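4.2 Drying and wiping at the counter

The second group of tasks in the inventory covers what people do with dishes between washing them and putting them away. We treat it apart from washing because the time diaries showed that households often split the two. In many homes one person washes and another wipes, or the dishes are left in a rack and wiped only when somebody needs the space. The diary form had a single line for "dishes" in its first version, and that line hid most of what we wanted to know. The revised form, used from June on, had separate lines for scraping, washing, draining, wiping and shelving.

The revised form returned 1,422 entries that mentioned dishes in some way. Of these, 1,091 named at least one item that was wiped by hand with a cloth. The remaining entries described dishes left to drain, dishes taken straight from a machine, or dishes used again before they were dry. We did not try to code the last kind any further, as the wording was too loose to tell a rinsed cup from a washed one.

Plates were the item named most often in the wiping entries. Cups came next, then cutlery, then pans. This order is partly a product of the form, which listed plates first in its printed examples. When we changed the order of the examples for the Drustlow households, cups moved up and cutlery moved down, but plates stayed at the top. We take this as fair evidence that plates are the usual thing people have in mind when they write that they wiped the dishes.

The people who filled in the diaries used several words for the cloth itself. "Towel," "rag," "cloth" and "wipe" all appear, sometimes in the same entry for the same object. We had expected the word to follow the use, with towels for dry work and rags for counters, and this held in only part of the material. Several households kept one cloth for everything near the sink. Others kept strict rules and wrote them down for us without being asked, including which hook each cloth hung on. For coding we used "cloth" throughout and recorded the household's own word in a separate field.

Two main ways of wiping a plate were described. In the first, the plate is held up and tilted, with the cloth brought over the rim so that the face and the back can be wiped in one pass. In the second, the plate lies flat on the counter and the cloth is moved in circles over the face; the plate is then turned and the back is done the same way. The first way was reported as faster. The second was reported by people with sore hands or wrists, by people wiping large serving plates, and by adults describing how children in the home did it. A small number of entries described a third way, with the plate standing on its edge against the chest or the sink, which we have folded into the first.

The tilted hold is of more interest to us because it makes more demands on the cloth. A cloth laid over a tilted plate tends to slide toward the low side unless part of it is pinched or bunched. The bunched part gives the hand something to hold, and the loose part does the wiping. Diary writers seldom mentioned this, and it only came out in the follow-up interviews, where we handed over a plate and a cloth and asked for a demonstration. Most people bunched the cloth near the top and let the rest hang over the face of the plate. When asked why, the usual reply was that they had never thought about it.

Cloth type had some effect. Thin flat-woven towels were folded in half or in quarters before use. Thicker, softer cloths were not folded, and were simply gathered in the hand. A few people found the soft ones hard to start with, as the fold could catch under the rim and pull the plate to one side. We supplied both kinds in the Marinho kitchen, and the soft kind was chosen more often once people had tried both. We cannot say whether this was due to the feel of the cloth or to its color, as the flat towels were all plain white and easily lost against the dishes. Later sessions should use both kinds in the same colors.

4.3 What else is on the counter

A wiping task is rarely done on a clear surface. The diaries asked for a short list of other things on the counter at the time, and the lists were longer than we had planned for. They included mail, medicine, keys, food packaging, cups from earlier in the day, and boxes waiting to be taken out or unpacked. Only a few households reported clearing the counter before wiping, and those tended to be the ones with the smallest kitchens, where there was no other place to set down a finished plate.

We kept this feature in the practice kitchens. The Tredex kitchen and the Tralteck kitchen were set up with the same basic list of dishes, and then a short list of everyday items was drawn for each session from a larger pool. Disposable cups, cardboard boxes and small loose items such as sticks and straws were all in the pool. The items were set down by a member of the team who had not seen the task list for that session, so that they would not be arranged to suit the task. Items were left where they were unless the person wiping chose to move them.

Counter finish was recorded with the item list. Dark patterned counters were common in the homes we visited, and people who had them often said that small things were hard to find on them, while crumbs and drips showed less. Owners of light counters said the reverse. Both kinds were represented in the practice kitchens. Figure 4 shows a dark counter, with a plate and a cloth next to a cup, a cardboard box and a thin white stick.

Figure 4. Wiping a plate beside a dark, marbled counter. The plate is tilted, and the pink cloth is bunched at the top and hangs over the face. A red plastic cup stands on the counter with a cardboard box behind it.

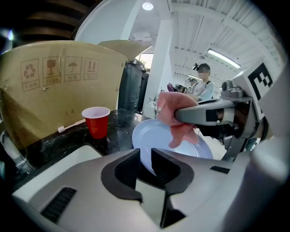
Each session was scored from the record afterward by two coders. The first coder marked the start and end of each step using the list in Section 3. The second coder did the same without seeing the first set of marks. Where the two disagreed by more than a short margin, they went over the passage together and agreed on a single mark. Most disagreements were over the start of wiping. One coder counted it from the moment the cloth touched the plate and the other waited for the cloth to move. We settled on first contact and went back over the earlier sessions to apply the same rule.

The end of wiping was harder to define. People often made a last short pass after they seemed to be done, sometimes with the plate already on its way to the stack. We counted this pass as part of the wiping if the cloth was still in contact with the plate. If the cloth had been lifted and then brought back, we marked a second wiping step. This raises the number of steps for careful wipers compared with quick ones, and the totals in Table 3 should be read with that in mind.

After coding, 900 wiping steps were kept for the comparison between practice kitchens. Steps were dropped where the plate was out of view for most of the step, where the person stopped to talk, or where the cloth was swapped for another one partway through. We did not drop steps in which the plate or the cloth bumped another item on the counter. Such contacts are ordinary in home kitchens, and removing them would have made the practice material cleaner than the thing it is meant to stand for.

The items on the counter affected where finished plates were put more than how they were wiped. With tall items near the edge, people stacked plates farther back or turned to use a second surface. With low items, they tended to push them aside using the hand that held the cloth, or with the edge of the plate. Loose items were often pushed without any sign that the person had noticed them. Upright cups were treated with more care, and in the follow-up interviews people gave the same reason for this whether or not the cup had anything in it: they were used to cups being full.

Boxes were treated as fixed. In both practice kitchens, people worked around a box even when it took up the best spot for a stack of plates, and asked about it afterward as if it belonged to someone else. The home diaries suggest a similar habit, with the same box turning up in entries from one day to the next. One household listed a box of light bulbs on the counter for the whole of the diary period and noted on the last page that it had still not been moved.

4.4 Putting away

Shelving was the step most often done later, and by a different person from the one who wiped. For this reason we recorded it in separate sessions, starting from a stack of plates on the counter and ending when the cabinet door was closed. The stack was made up by the team to match the sizes found in the diaries, with larger plates at the bottom and one or two out of order. Most people corrected the order before lifting the stack. Those who did not correct it usually carried the plates to the cabinet in two trips, sorting them at the shelf, and these sessions ran longer than the rest. The cabinet layout was the same in both kitchens and is given in Appendix B.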